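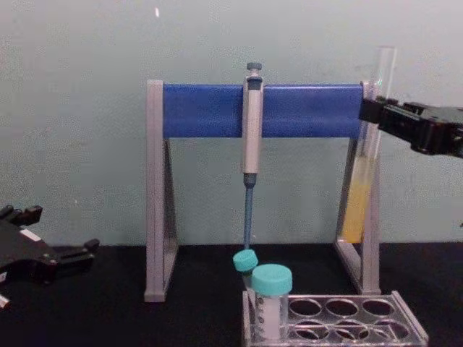
Skendolau opened its tuning workshop to visitors on a Saturday in May, and our small club drove up to Ulloa to see it. I have owned modified cars for many years, but I had never been inside a company where the parts are designed and also tested. The visit began in the side rooms, before we were allowed near any car. In the oil room a single pipette hung from the blue bar of its stand, its tip pointing down at the dark table, and our guide used this as a start for her talk about old engine oil. She spoke for a long time about fuel in the oil and what it says about a bad tune. I did not expect to find this interesting, but I wrote two pages of notes.

After that we crossed the yard to the main hall. The hall is older than I thought from the website, with a low roof and very good light. On the left are the lifts, on the right is the welding corner, and at the far end behind a glass door is the dyno, made by Nuvton. There was a line of tape on the floor and we had to stay behind it when a car was running. Ear protection was given to everybody at the door, also to the children.

The first car on the dyno was a small hatchback, a customer car with a turbo conversion. The operator did three pulls. Between them he waited for the temperatures to come down, and he used this time to explain the screen to us. He said that many owners want only the highest number and do not look at the shape of the curve. The car made a little less power in the third pull than in the second, and he left the result on the screen so that we could talk about it. I liked this. In some shops the best pull is printed and the others are forgotten.

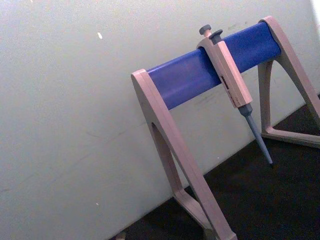
Report and notes by Ilze Brandvold
Events editor, club pages

The second half of the morning was about suspension, and for me it was the main reason for the trip. Skendolau builds a coilover kit with the name Jikine, which has 26 steps of damping. A cut damper was fixed on a board so that we could see the piston and the valves inside. Each visitor could turn the adjuster and then push a second damper by hand. Between one step and the next I felt nothing. From fully soft to the middle the difference was very clear, and from the middle to fully hard it was smaller. I asked if so many steps are really necessary. The answer was that customers ask for them, and that most cars leave the workshop set somewhere in the softer half.

I should say something about ride height, as half of our club drives too low (I include my own car from some years ago). The engineer had a wooden model of a front axle, and he moved it down to show what happens to the arms. When the car is lowered too much the arms point upward, and the car rolls more in a corner than it did before. He had no problem with low cars at a show. His problem was with owners who lower the car, feel that it rolls, and then buy a stiffer bar to repair what they have done themselves.

Lunch was in the yard. There was soup, bread and a kind of plum cake, all free, but the coffee was weak and the line for it was long. Members who go next time should bring their own.

In the afternoon we saw the company's own project car. It is a coupe without back seats, and the sign in the window gave the weight as 963 kilograms. The doors still have their normal glass – I checked. The fuel tank was empty for the weighing, and it was fair of them to write this on the same sign. The car has big arches, a plain front lip and no stickers at all. Some of our younger members found it boring. I looked at it for a long time and would take it home as it stands.

The last point on the program was a question hour at 6 o'clock. It was too late in my opinion, and many families had already left. The best question was about road approval. Skendolau gives papers with the complete kits, but single parts are sold without them, and the owner must speak with the inspector alone. A person who buys only the springs should know this before paying. 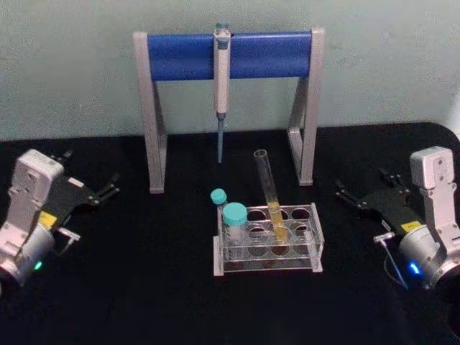 One club member wrote to us after the first version of this report that I was too kind about the prices. According to the letter, the Jikine kit costs nearly double what the old kit did, the top mounts must be ordered separately, and a set of new seals took the whole winter to arrive. The letter also asks why I did not mention the noise from the rear dampers on cold mornings.

I can only answer in part. The top mounts are a separate order, it is true, and I should have written it. About the seals and the noise I did not ask, and I have now sent both questions to the workshop by email. If I get a reply I will add it under this text.

For those who want to go: the road from the highway to Ulloa has a very steep ramp at the workshop gate. Cars with a low front lip should park in the field across the road, where there was enough space for all of us.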